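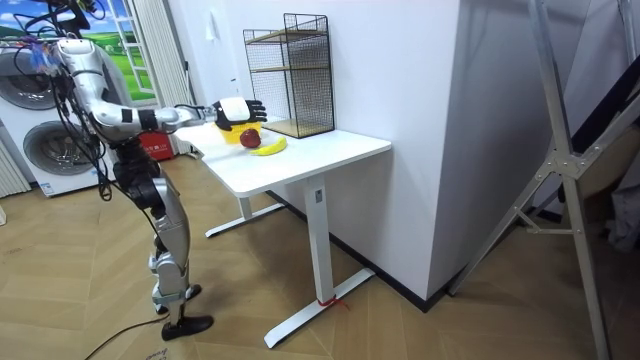
Surely, a reader of our May draft objected, anyone who can put an apple in a basket can show a robot how to do it, and a whole section on the showing looks like padding. We had held the same view until we tried it. The reader also wanted to know why we had collected demonstrations in two ways when one would have been cheaper. The second remark is fair, and most of what follows is a reply to it.

## 4. Collecting demonstrations

### 4.1 Two ways of showing

The task is the fruit task from Section 3. An apple and a banana start on the white desk, the yellow basket is within reach, and the wire-mesh shelf stands at the back. The robot must put both pieces of fruit in the basket, take the basket between its hands, and set it on the lower board of the shelf. We picked the task for its dullness. Any trouble in the data could then be blamed on the teaching, and we did blame it on the teaching, at length.

In the *remote* condition, the operator wears the Gurkusico gloves and a headset showing the view from the robot's head. Finger motion is mapped joint to joint, wrist motion is scaled down slightly, and the legs are left to the standing controller. In the *by-hand* condition, the arms are made compliant, and the operator stands next to the robot and moves them directly, while a foot pedal opens and closes the fingers. Both conditions record joint positions, the commanded hand pose, and the head view at the same rate. By-hand episodes are replayed without the operator before they are stored, so that the training images don't consist mainly of somebody's sleeve.

Five operators took part. All had used the gloves before, and none had used the pedal, a difference we return to in Section 6 with some embarrassment. After cleaning, we kept 65 remote episodes and 39 by-hand episodes. The imbalance is due to replay: a motion that looks perfectly good with a person holding the wrist can miss the banana once that person lets go.

### 4.2 The two-handed approach

Moving the fruit takes one hand and gave little difficulty. Moving the basket takes two, and most of our discarded episodes died there. The walls are an open lattice that gives when squeezed. If one hand arrives early, the basket slides toward the other, and the operator chases it across the desk in a manner that the policy later learns faithfully.

We therefore added a pause to the protocol. Before contact, the operator brings both hands to the sides of the basket, palms in, and holds them there until the recorder gives a tone. Operators disliked the tone. One described it as being told to breathe by a microwave. It did give us a clean point at which to split each episode, and the split is used by the segment model in Section 5.
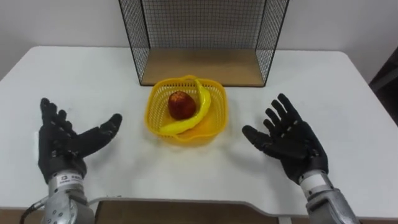 *Figure 3. Head view with both hands open on either side of the basket, fruit inside, shelf behind.*

The pause had a second use that we didn't plan. In the head view, the banana and the basket are nearly the same yellow, and our first fruit detector regarded the pair as one ambitious basket. With the hands at rest and the view steady, an annotator could mark the banana by eye and carry the label through the rest of the segment. A sensible group would have bought a blue basket. We had already recorded a good share of the episodes by the time anyone raised the idea, and consistency won.

### 4.3 What the operators did with their thumbs

Glove operators look after the fingers they can feel and forget the ones they can't. The thumb suffered most. In remote episodes it tended to stay stretched out toward the basket well into the approach, then fold late, sometimes through the lattice. The pedal operators had no such habit, having no say over the thumb at all. We list 3 thumb faults in the appendix and score them separately from grasp failure, as a late thumb often spoils the placement while leaving the grasp intact.

Operators were also asked to restart the episode if they felt they had corrected themselves more than they had moved. This instruction is vague and we would write it differently now. Some operators restarted at the first wobble. Others pressed on through recoveries that were frankly heroic and almost useless as training data. 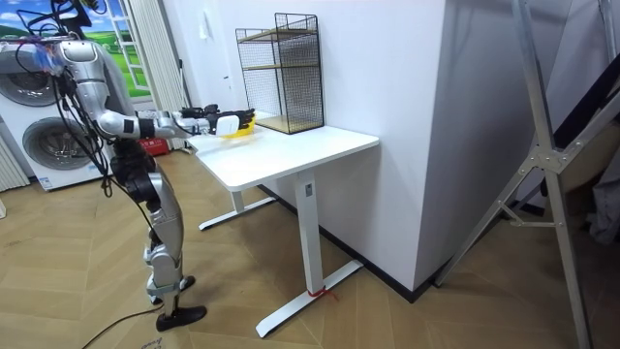
**Operator's note to Section 4**
*Viorica Munteanu, Flandisano Laboratory, Varkunwood*

I was asked to write down what the work is like from inside the headset, and to keep it short. The arm is slower than mine. I knew this, and I still spent my first session reaching for things and then waiting for the hand to show up. After a while I began moving like the robot, including at lunch.

Reaching over the near edge of the desk is the hard part by remote. The head view flattens height, so I learned to come in above the basket and lower the hand in small steps. By hand, I could simply crouch and look. What I lost was any feeling for the fingers: the pedal is open or closed, and fruit has opinions between those two.

If I had to choose, I would use by-hand guidance for the first reach and the gloves for everything with two hands in it. The Stanciu recorder can't switch modes during an episode. I have mentioned this to the people who maintain it, and they have asked me to put it in writing, so I am doing that here.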